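Robots at Home and at Work, Week 1
Mon 3 September
Notes by Maëlys Rey

Can a machine do your chores yet? I love this question because the answer changes every time I teach the course! A dishwasher does a chore, and so does a washing machine, but both of them make you load them first. The loading is what we care about this term: picking things up, turning them over, putting them where they go.

Factories got there long ago for parts that always arrive in the same spot. Move the part a little and the old programs fail. Homes are worse (think of a sock drawer, or a sink after dinner), and small shops that change products every week sit somewhere in between.
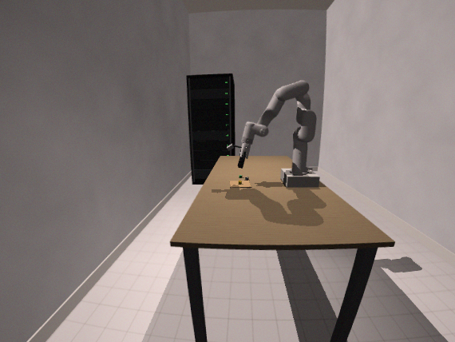
Simulation is where most of our lab work starts. You can run a task 1,000 times overnight, drop things, crash into the table, and nothing breaks. Start small, too. An arm that size reaching over a little tan board with two tiny objects on it may look like overkill, but pick and place is hiding inside nearly every chore you can name: clearing crumbs, sorting screws, putting away spoons. The catch is contact. Simulators are very good at where things are and much shakier on how they slip, squash or stick, so a grasp that is perfect on screen can fumble on a real bench.

Terms for this week: grasp, end effector, reach, sim-to-real gap.

Reading: Charpentier, chapter 2, up to page 54. Skip the math boxes for now, we'll come back to them in January.

For next class: choose one chore you did this week and write down every time your hand opened or closed. Folding a single T-shirt is plenty, you'll be amazed how long the list gets! Bring it on paper.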